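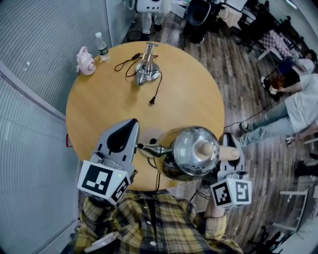
Figure 1. Hand-held gripper on the kettle, seen from above. Marker cubes at the ends of both fingers.

3. Setup and upkeep of the gripper

The plan we inherited from the Coltgate group said the hand-held unit needed "minimal maintenance." I don't think that claim survives a week of real use, and this section is mostly a record of why.

3.1 Finger pads

A polished kettle is a hard object for this gripper. The body is round and slick, so the pads touch it over a small patch and any wear shows up as slip. The Jernico manual gives a pad life of 300 grasps. Ours were sliding at 200. Wiping them with a damp cloth helped for a short while, which makes me suspect dust as much as wear, but we didn't test the two separately and I won't claim to know. We now change pads at 200 and log it.

3.2 Marker cubes

Finger opening is worked out from the printed cubes, so a cube that has turned a little on its mount gives a wrong width without any warning. The software reported "calibration OK" with the right cube visibly crooked. After that we stopped trusting the message. The check we use is a 36 mm block: close on it, read the width, open, repeat. If the readings disagree, reseat the cube and tighten the screw by hand only. Wanda Doucet cracked one mount with a driver and the spare took two weeks to come.

The green lights show that the cubes have power. They say nothing about whether tracking is good, although the Clukeck quick-start sheet implies otherwise.

3.3 Reflections

The kettle mirrors the ceiling lights. Pacheco's earlier report blamed reflections for most of their lost tracking. We lost tracking too, but a loose cube would produce the same gaps in the log, and their report never mentions checking the mounts. I would treat their conclusion as open.

3.4 Still to do

Repeat the block check after a 90-minute session. Try the second pad material on the kettle before ordering more of it.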